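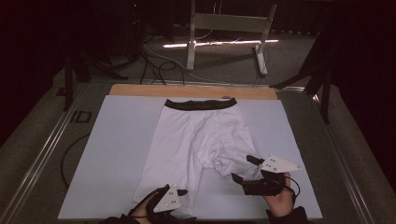
Beltura Whites: folding notes and file listing

Print this page | E-mail this page

What is in the folder

Notes on the folding of 47 items of white laundry, mostly underwear and sports tops, plus one pillowcase that got in by mistake and has been kept for morale. Each item has a folder of its own, with pictures and a plain text file saying what the thing is, how it was folded and who gave up on it first.

The whites were chosen by Rosaura Cabrera on the grounds that they would be easy. White cloth on a pale board is a fine way to lose a hem. We have left her original note in the docs folder, where it can be admired.

Layout

items/ -- one folder per garment, numbered in the order they came out of the bag
notes/ -- the text files, one per garment
folds/ -- the fold patterns, with names
docs/ -- this file, the washing labels we could still read, and Rosaura's note

The numbers have gaps. Nothing is missing; a few socks were given numbers and then taken out when it became clear that folding a sock is a matter of opinion.

The fold patterns

brief_thirds: Waistband at the far side of the board, legs towards you. Smooth both legs down flat. Bring one side in to the middle, lay the other over it, then turn the bottom up and tuck it into the waistband. Boxer briefs want more smoothing than you would think, and the second leg always rucks up while you are busy with the first.

brief_half: One side over the other, then up. For people with a train to catch.

top_square: Face down, sides in, sleeves back, bottom up to the collar. Shop style. Areti Triantafyllou once worked in a shop and can do it while talking about something else.

top_roll: As above, but rolled. Listed for completeness. Areti does not wish to be associated with it.

heap: See under Known problems.

Starting from a crumple

Anything marked start=crumpled was dropped on the surface and left as it fell. 22 of the items start this way. The way in is to find an edge, take a small pinch of it and lift before you pull. Pull first and the whole lot comes with you like a tablecloth. 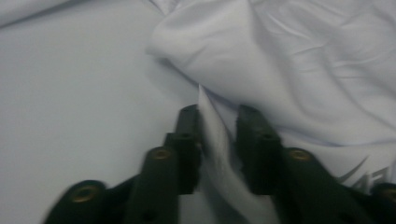 Cloth held in a small pinch. See "Starting from a crumple".

If no edge is showing, pinch whatever is nearest and lift that. Something recognisable usually drops out of the bottom, and you can go on from there. The notes use "edge" when the person was sure and "bit" when they were not. There are a great many bits.

Fields in the text files

garment: Plain words. Pants are down as "briefs" or "boxer briefs", following a long talk with Anisa Kusuma, who felt that "pants" would upset readers overseas.

fabric: cotton, synthetic, or "slippery". The last is not a fabric, but you know it when you meet it.

start: flat or crumpled.

fold: One of the patterns above.

remarks: Free text. Roxana Quispe's are the useful ones. Rigoberto Rivadeneyra's are longer.

Slippery things

The sports tops are a chapter to themselves. Cotton stays where you put it, give or take. The shiny synthetic stuff slides off its own fold, and a sleeve laid neatly across the back will be on its way home before you have dealt with the other one. Small pinches, close to the seam, do better than big handfuls. 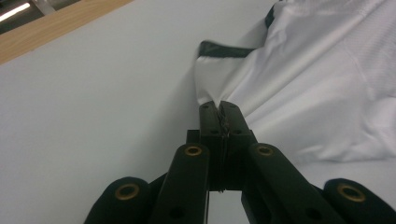

Go slowly on the second sleeve as well, and press the fold down along its whole length before letting go. Roxana's remarks for the nine worst tops say much the same thing in rising order of despair, and are worth reading in sequence.

Known problems

The heap pattern was added so that there would be something to write in the fold field when a garment was left as it was. It has since become popular.

Left and right are given as the folder sees them, except in Rigoberto's notes, where they are given as the wearer would. Check the initials before you complain.

The pillowcase is filed under tops.

Changes

10/7/18: fabric field tidied, "slippery" kept after a vote. Over 500 remarks checked for spelling. "Gusset" now has two s's throughout.

Before that: see Rosaura's note.

Contact: Anisa Kusuma, Beltura Whites | Copyright Beltura | Back to top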